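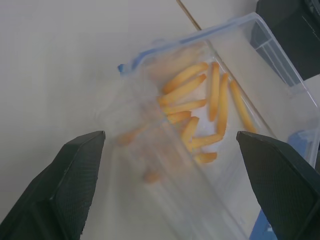

Could you please explain how to set the thing up for something that isn't a wooden cube, a reader wrote after my first piece on the Osar kit, adding that the official guide covers cubes in great depth and then wishes you luck.

Fair enough. I have now spent a good part of September teaching the Osar to deal with a clear plastic food tub with a blue rim and a pile of yellow, chip-shaped sticks in it. I can report that a see-through tub is a far ruder object than a cube, and that the guide's good wishes don't help much.

What follows assumes you have the standard kit: the arm, the two-finger gripper, the wrist camera and the Zepeda software that comes on the memory stick. If you bought yours through Rundetell you will also have a laminated card with a drawing of a happy family on it. Put that somewhere safe.

Before you switch on

Clear the table, or at least move anything you'd mind seeing pushed off it. The arm reaches further than the box suggests. Clamp the base down hard. The rubber feet are fine while the arm is thinking, less so when it acts on its thoughts.

Check the pads on the fingers. They should sit flat, with no corner lifting. Mine came with one on upside down, and I spent an evening blaming the software for it. Wipe them with a damp cloth and let them dry.

If you're going anywhere near food, treat it as food you are never going to eat. The maker doesn't claim the pads are food safe, and I've seen where mine have been.

Setting the camera

Open Zepeda, choose Wrist View and turn off automatic exposure. On a white table it hunts up and down like someone looking for the bathroom light. Set the exposure by hand to 20 and leave it alone.

Next, open the gripper all the way and look at the preview. You want both fingertips in the bottom corners and a clear gap between them. If one finger shows a lot more than the other, loosen the two camera screws, nudge, tighten, and swear a little. The screws are small and made of something like cheese.

Teaching it the tub

Clear plastic is the hard part. The software looks for edges, and the side of a frosty tub close to the camera is mostly blur. Whatever is behind it shows through as well, so the arm may take a strong interest in some black box at the back of the table.

Go for the rim. A coloured one is worth any amount of clever software, and if I were buying a tub for this job I'd choose it on that alone. In Zepeda, pick Mark Edge, click along the rim in short hops, and save it under a name you'll recognise later. (I have a file called tub2_final_new_REAL. Learn from this.)

Then record your runs. The guide says 200. I stopped at 192 when the arm started getting it right and I started losing the will to live. Move the tub between runs, and tip it now and then as well. If you always put it flat in the same spot, you'll have a machine that is superb at that spot.

Closing the fingers

The default grip force is 60, which suits a cube and does unkind things to a thin plastic wall. Drop it to 20 and come up in small steps until the tub stays put when you tug it. Write the number down on paper. The software forgets it after an update – mine did so twice.

For the sticks themselves, turn on Soft Close and aim for one lying across the top of the pile. The ones standing on end look tempting and will waste your afternoon. Jumbled piles are beyond the standard setup in any case; Bresteo sells a set of narrow tips that should do better, though I haven't had them long enough to say.

Is it worth the money?

If you want a helper in the kitchen, no. Buy a spoon. If you want to learn how these arms are taught, and you have a spare table and an even temper, the Osar is a decent place to start. The arm is well made, the software is nearly finished, and the help line is polite. I'd knock a mark off for the camera screws and another for the cubes.

20 shares | 6 comments

Related
Osar kit: first week, first bruise
Zepeda updates and what they break
Bresteo narrow tips unboxed
Returning things to Rundetell, a beginner's guide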